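Progress report, hand comparison work
To: Aminu Wike, Ogbonna program office
June 29, 2019

Hi Aminu,

You asked for something you could read over lunch and wouldn't need the spreadsheet for, so I'll leave the log files where they are and just tell you how it's going. Short version: the hands are in better shape than I feared in my last report, the controllers are the bigger story, and I'd like to move a bit of money between two budget lines (see near the end).

First, the controllers. We've been running the same pair of five-fingered hands on the Arska controller, which we already had, and on the Nirnetti one you paid for in the spring. The plan was to do all the Arska runs and then all the Nirnetti runs. We dropped that after the first block, because the finger tendons loosen up with use and whichever controller went second was getting a different hand than the one that went first. So now we swap every session. It costs us most of a morning each time (the connectors are tiny and my eyes are not what they were) but I trust the results a lot more.

As of this week we have 944 logged grasps, of which 700 are good enough to compare. The rest got thrown out, mostly for clock drift between the head camera and the joint data. That was our own mistake and it's fixed -- I'll spare you the details, but it was one line in a config file and it took me far too long to find.

The task is still the drinks table. I know the review panel wondered why we didn't stick with blocks and pegs, and I do get it, but a see-through cup with ridges is such a good test! It slips a little, the camera has a hard time finding its rim, and the fingers have to close on something they mostly can't see. Add a shiny tray and a chrome base right behind it and the depth estimate gets really confused.

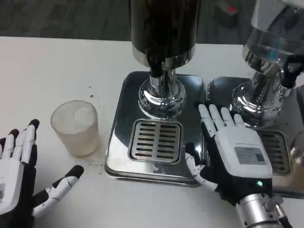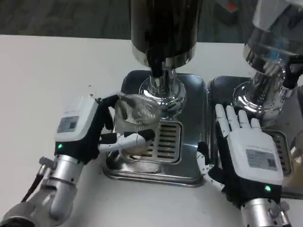
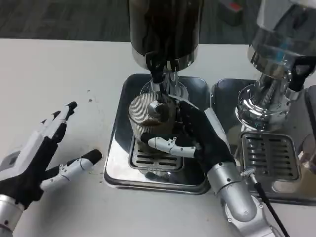 Where the two controllers part ways is in the last bit of closing. Arska is quick and a little rude about it. It drives to the commanded finger position and then sorts out the force, so on a stiff object it's great and on a thin-walled cup you hear a squeak. Nirnetti starts backing off as soon as the current rises in any one finger. It's gentler, and the cup stays put more often, but it also gives up on grasps that would have been fine if it had just kept going. I counted 52 of those early quits so far. We've been playing with the threshold and I think we can get rid of a good part of them without losing the soft touch.

The thumb is the weak spot on both. Everything we do with a cup leans on the thumb coming across the front, and when its calibration is off by even a little, the whole hand rolls as it closes. We now recalibrate it before each session. Udano sent us a revised thumb linkage to try, and I've got it on the bench but not on a hand yet. I don't want to change hardware halfway through a comparison, so it waits.

Camera side: the head view does fine for the approach and badly for the final moment, when the hand gets in front of whatever it's reaching for. I tried a second camera low on the side for 19 runs. It helped, but the reflections off the steel were worse from down there, and I had to hang a piece of gray felt behind me like a photographer. Still undecided on that one.

Things that went less well: we lost several days to a cable that failed inside its jacket (it looked perfect from outside, of course), and the written test procedure you asked for is only half done. I'm sorry about that. It keeps changing under me, but I'll send what I have so your people can start poking at it.

Now the money. I'd like to move what's left in the travel line over to spares, mainly fingertip pads and two more of those cables. The pads are wearing faster than the supplier's sheet suggests and I'd hate to run short during the final block. No change to the total. If you can okay that by email, I'll put the order in right away.

For July I plan to finish the swapped sessions, settle the Nirnetti threshold, and then put the Udano thumb on one hand only and rerun the cup grasps with it. If your team wants to come by and watch, the Nirnetti days are the more interesting ones -- just let me know ahead of time so I can schedule the swap around you.

Talk soon, and thanks again for the patience over the cable business.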